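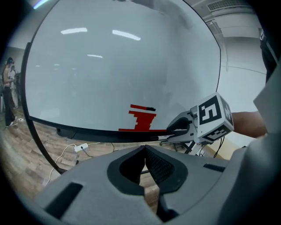
A handheld gripper with its marker at the foot of a red drawing on a whiteboard, seen from a second unit.

The handheld gripper has become a product category of its own. Laboratories that once built such tools from printed parts can now order them by the pair, and the Wanine kit from Brullow is one of the more complete on offer. We had a set for most of December and used it mainly for writing and drawing, which is a harder test than picking up blocks.

The kit comprises two grippers, a set of coded marker cubes, cables, a charging dock and a licence for Horero, the recording software. Each gripper has a pair of padded fingers closed by a trigger, and a wide-angle camera looking out over them. The operator does the task by hand. Horero stores the video with an estimate of where the gripper was and how far the fingers were open, and the result can be used to train an arm fitted with the same fingers.

Drawing on a whiteboard shows up weaknesses quickly. The board is stiff, the pen is light, and a small error in pressure either lifts the tip or pushes the barrel round in the grip. The Wanine pads held a standard marker firmly on horizontal strokes. Long vertical strokes were less even, and we re-gripped the pen more often than we would have liked. A softer pad is sold separately and made little difference.

Tracking is the stronger part of the design. With a cube fitted, one gripper can be located in the view of the other, so two operators can work on the same board and have their recordings lined up afterwards. Glossy surfaces remain a difficulty. Reflections of ceiling lights move across the board as the camera moves, and Horero dropped 5 of our 42 recordings for poor tracking. Switching to the cube as the main reference recovered two of them.

The trigger is comfortable for short sessions. After roughly an hour the weight at the front is noticeable in the wrist, particularly when working above shoulder height. Cable routing could also be better: the leads leave the body low down and hang in the way of a seated operator.

Brullow asks £3000 for the pair, with one year of Horero included. The rival Lamont set costs less but ships without cubes and leaves the alignment of paired recordings to the user. For single-handed work on matt surfaces the Lamont is adequate. Groups that need two grippers in the same recording should look at the Wanine first, and should try it with their own pens and boards before placing an order.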